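Teleoperation floor - pre-shift safety checklist with comments
Site: Arkomport, Gwynne hall
Task: large black plastic part, pick and carry by remote control
Inspected by: Ffion Owen
January 2024

1. Floor and walkways

1.1 Carpet flat, no lifted edges - OK
1.2 Yellow tape down on all stations - OK
Comment: Two corners were peeling in December and were redone. Check them again next month.
1.3 Cables clear of walking routes - FOLLOW UP
Comment: Any slack cable near the steel furniture is to be tied up off the carpet before the robot is powered. I have asked for more hook and loop ties.
1.4 Carts parked with casters locked - OK
Comment: One brake is stiff. Push it down with your foot until it clicks.

2. People

2.1 Closed shoes worn by everyone on the floor - OK
2.2 Operator and spotter agreed before start - OK
2.3 Spotter holding the stop button, not leaving it on a cart - OK
Comment: It was on a cart when I arrived. Fixed on the spot and raised with the team.
2.4 Other people stay in their own taped square while the arms are live - OK
Comment: If you need to cross, call "crossing" and wait for the operator to answer.

3. Robot and hands

3.1 Emergency stop tested from both positions - OK
3.2 Forearm sleeves free of splits - OK
3.3 Fingers open and close fully with no load - OK
3.4 Speed limit set to 500 mm per second in Parley - OK
Comment: The limit went back to 1,000 after the last software update. Read the number off the screen at the start of every shift.

4. Handling the part

The part is long and awkward, and it has openings that fingers can hook into. Operators should take hold at the edge of an opening and close slowly. If the part swings, stop and let it settle before turning the waist.

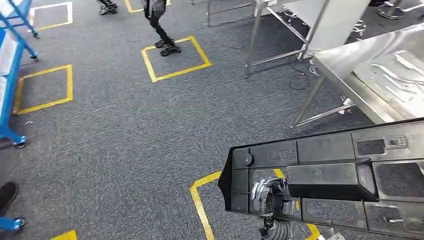 What should the operator do if the link drops while the robot is holding a part?

Take your hands off the controllers and say "link lost" out loud. The spotter presses stop, and no one reaches for the part until the arms are confirmed off.

4.1 Part checked for cracks and sharp edges before use - OK
4.2 Drop zone clear of feet - OK
4.3 Operator changed after 6 recordings - NOT DONE
Comment: One operator did the whole first block. Grip gets sloppy when people are tired, and those recordings end up in training. Skulen has been told to put the changeover back on the roster.

5. Sign-off

Floor may be used once 1.3 is closed. Item 4.3 to be looked at again at the next inspection.

F. Owen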